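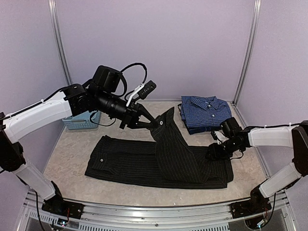
Robot Teaching Operators (Part Time and Full Time)

Odinum, Rarnham site
Posted Monday, November 1, 2021

Odinum is hiring operators to teach two-armed robots how to handle clothes. You will run the arms by remote control, one in each hand, and work through household laundry jobs such as folding a shirt, laying out a pair of trousers, or moving items into a basket. The arms record how you move. Our software team uses those recordings to train the robot to do the same job without a person driving it.

No background in robotics is needed. Several of our current operators came from garment alteration, hotel laundry and warehouse work. What matters is steady hands and being able to repeat a task carefully for a whole shift.

The work

You will sit or stand at a control station beside the robot's work table. The station has two hand controllers and a screen that shows the views from the cameras. When you move a controller, the matching arm follows. A squeeze of the handle closes the gripper.

A single recording is called a run. Most runs are short. You set the garments out according to a task card, start the recording, carry out the task, stop the recording, and mark whether it went well. Then you reset the table and go again. Some cards ask for the garment to be placed differently every time, and we do mean differently. A robot that has only seen trousers laid out one way will have trouble with any other.

Cloth is harder than it sounds. The grippers pinch, they have no sense of touch that reaches your hand, and a hem can slip out when you lift it too fast. New operators usually find the first few days slow. Bad runs are expected and we keep some of them on purpose, so please mark them as they are.

Other duties:

Checking arms, cables and cameras before the first run of the shift
Writing short notes on anything unusual, such as a stuck joint or a dropped garment
Keeping the clothing bins sorted and sending worn items to be replaced
Joining a short team meeting at the end of each week

Training

Your first 5 shifts are paid training. You start with towels, then move to shirts, then trousers and mixed sets. Tsung-han Tsang leads operator training and will be at the station with you for the first two shifts. At the end of training you will record a test set on your own. If it needs more work, you can do a second one.

We expect a trained operator to complete 300 runs a week on a full-time schedule. Part-time targets are set in proportion. Runs marked as failed count toward the total.

Hours and breaks

Full time is 40 hours a week. Part time is 20, mornings or afternoons. Operators take a break after every 45 minutes at the controls - this is fixed, and the station locks until the break is over. Shifts do not run on weekends.

You should have

Good use of both hands, with or without correction for eyesight
Patience with repeated work
Enough comfort with a computer to start and stop a program and fill in a form
Permission to work in the country at the time you apply

Experience with sewing, folding, instrument playing or video games is useful but not required. Left-handed applicants are welcome. Controller height and grip size can be changed, and the station can be used seated. Tell us when you apply if you need anything else set up.

Length of contract

Contracts run through the end of May. The clothing project is carried out together with Planura, who supply the arms, and a second project on kitchen tasks, named Rana, is planned for after that. Operators on the clothing project will be offered places on Rana first.

How to apply

Send a resume and a few lines on why you want the job, using the form on our careers page. Say whether you want full time, mornings or afternoons. A cover letter is not needed.

Applicants we select will be invited to Rarnham for a paid tryout lasting half a day. You will spend most of it driving the arms. Wear something comfortable and closed shoes.

Questions about the tryout or the training can be sent to Tsung-han Tsang through the same form.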